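Counter duty, now with company

The Kalutitz test kitchens have employed 17 people to wipe things down for as long as most of us can remember. Since March they have also had the Torvik program, under which a robot arm takes on the counters and the humans take on the robot arm.

Management promised the change would free up staff for "higher tasks." So far the higher tasks include moving the spray bottle back to where the software expects it, and attending a 30-minute briefing on where the software expects it. The crew from the Lirkent building has asked whether the old job is still open.

To be fair, the late shift now ends 20 minutes earlier, and sore wrists come up less often at the morning meeting. New routines are rehearsed in simulation before they reach a real counter — a courtesy never extended to new hires.

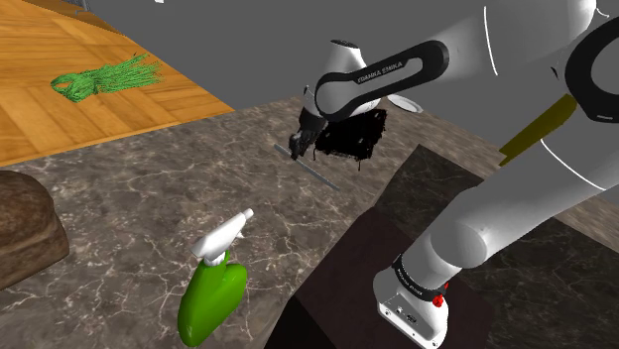

Will anyone's hours be cut when the second arm arrives?

Current contracts run unchanged through January, and any new schedule has to be posted 30 days ahead. Training for the operator grade is paid, and sign-up sheets are at the Trellari front desk until 4 p.m. Bring your badge, and a pen, as the one on the string has gone again.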